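Stollik board cuts out under load

talebi_board
Single 6 inch hub motor, Kusto controller, Pamico 10S pack. It cuts out on the same hill every time, then comes back after I cycle the power. Pack reads 39.8 V at rest. Battery current limit is set to 15 A. Is the controller dead?

mzarei
Unlikely. Log the pack voltage during the climb. A resting figure tells you very little about sag.

fenrail
Disagree, I'd look at the phase wires first. A poor bullet connector will do this when it warms up.

mzarei
A bad phase connection normally gives stutter before it gives a full cut-out. He has not mentioned stutter.
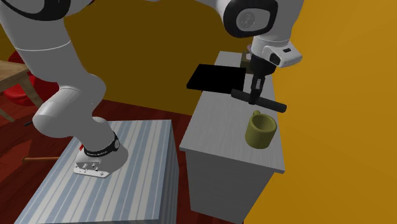 Simulated arm on its striped stand, render view

talebi_board
No stutter. Logged it tonight: 31.2 V at the moment it drops, 15 A draw.

mzarei
That is 8.6 V of sag at 15 A, so 570 milliohms or so across pack and leads. Far too high. Measure each cell group under load. One weak group will trip the BMS, and cycling the power resets it on some packs.

fenrail
Fine, but check the XT60 joints before opening the pack. Same symptom on mine in August and it was a cold solder joint.

talebi_board
Will do both. Joints first.

Mahtab Zarei
(mzarei on my other login) Post the group voltages when you have them.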